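Household Textiles and Their Care
Week 2 notes: What happens to cloth in the wash
Handout for 27 August 2019

Welcome back, everybody, and thank you to those of you who brought fabric scraps last week (the bag is still under my desk, and I'd love more wool if you have any). We ran out of time before we got to water, so these notes start there and then go on through detergent, motion and heat. Please read them before the lab, even if you only get as far as the part on hardness.

A quick reminder of where we left off. Cotton and linen are cellulose, wool and silk are protein, and polyester and nylon are made from petroleum. Nearly everything tonight follows from that. Cellulose loves water and gets a little stronger when wet. Wool loves water too, but it gets weaker, and that's why your grandmother told you never to hang a wet sweater by the shoulders. Polyester hardly takes up any water at all, so it dries fast, and it also hangs on to body oils in a way cotton doesn't. If you've ever had a gym shirt that smelled fine coming out of the dryer and awful ten minutes into a walk, you've met this problem personally!

Water

Hard water has calcium and magnesium dissolved in it. Old-fashioned soap reacts with those minerals and leaves a gray, sticky curd, the same stuff as the ring around a bathtub, and the curd settles into the cloth. Modern detergents put up with hard water much better, though they still have to spend some of their strength dealing with it. Most powders include a builder, an ingredient whose whole job is to tie up the minerals so the cleaning agents can get on with their work.

Our tap water in Larneveck tested at 163 parts per million last May, and anything between 120 and 180 is usually called hard. The water in Kendow comes off the mountain and is much softer. Several of you live out that way, and you should be using less detergent than the rest of us. Unnur Gunnlaugsson lived in Kendow for years and moved into town last winter, and she told me her towels went stiff within a month. She hadn't changed a thing except her address.

Detergent

A surfactant molecule has one end that likes water and one end that likes oil. The oily ends bury themselves in the grease, the watery ends face out, and the grease gets lifted off the fiber in tiny droplets that stay floating until they are rinsed away. Draw this one for yourselves a couple of times. I'll sketch it on the board again, but it sticks better when it comes out of your own pencil.

Enzymes do a different job. Proteases break up protein stains such as blood, egg and grass, amylases go after starch, and lipases work on fats. Wool and silk are protein themselves – you can see where this is heading – so a protease detergent shouldn't go anywhere near them. Check the label for the word "enzymes" and put the bottle back if you're shopping for sweaters.

More detergent doesn't mean cleaner clothes. Too many suds cushion the fabric so the pieces can't rub against each other, and the extra is hard to rinse out. I used to fill the cap right up to the brim, as I suspect most of us have, and my dish towels felt waxy for years before I worked out why.
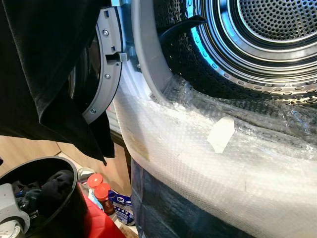

Motion is the part people forget. Cloth gets clean partly by being lifted, dropped and squeezed, so that water is pushed through the weave again and again. A load packed in tight can't fall, and the middle of it may barely move. For everyday cottons, fill the drum loosely and leave a hand's width at the top. For wool, go the other way and keep the movement as small as you can, with plenty of water and short, gentle cycles. Wool fibers have scales on the outside, and when they're rubbed together wet, the scales catch and lock. We call that felting, and it can't really be undone. You can ease a mildly felted sweater back toward its size with a soak in hair conditioner and some patient stretching, but please don't promise anybody a miracle.

Heat

Warm water softens grease and speeds up most detergents, but it also sets some stains. Blood and egg should always meet cold water first. Dyes bleed more in the heat as well, particularly dark reds and indigos, so wash those alone the first few times.

For the lab

We'll work in pairs. Each pair gets cotton, wool and polyester swatches from the Radmont sample box, and you'll stain each one with cooking oil, grape juice and a smear of egg. Let the stains sit while we go over last week's worksheet, then wash one set cold and one set warm by hand in the basins. Use 200 milliliters of water per basin and measure the detergent with the little spoon, please, never the cap. Label your swatches with laundry pen before they get wet. Severyn Tkachenko has kindly offered to bring extra pens.

Write down what you expect before you start, fabric by fabric, and keep that page even if you were wrong. Bring the dry swatches with you next time, pinned to a sheet of plain paper, along with one care label from home that you find confusing. We'll begin with the symbols.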